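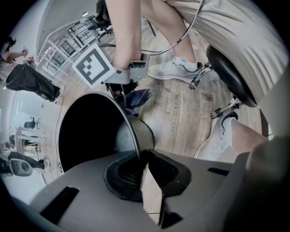

*Gripper, cloth and a dark container at floor level.*

**Clevwood hand-held grippers, reviewed after 25 shifts**

I love these things. We clean pots at Allell, and the cloth work is being taught to a machine by the people who do it.
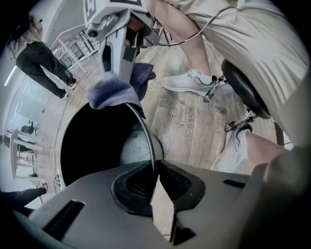 The grip suits my hand, and my wrist stopped complaining after the first week. Cables are my one gripe — I'd pay extra for shorter ones.

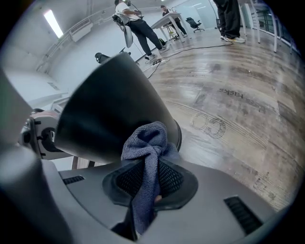
*Blue-gray cloth over the gripper; cables on the floor.*

Bheki Ndlovu used to scrub full time. Now he spends mornings showing the moves and afternoons checking results, and he got a raise for it! I'd like that in writing for the rest of us before November.

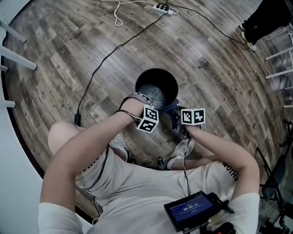 *Review by Dwight Perron, 1 Aug 2024*

Wrist straps are the other option, and they leave your fingers free. Buy both if you can.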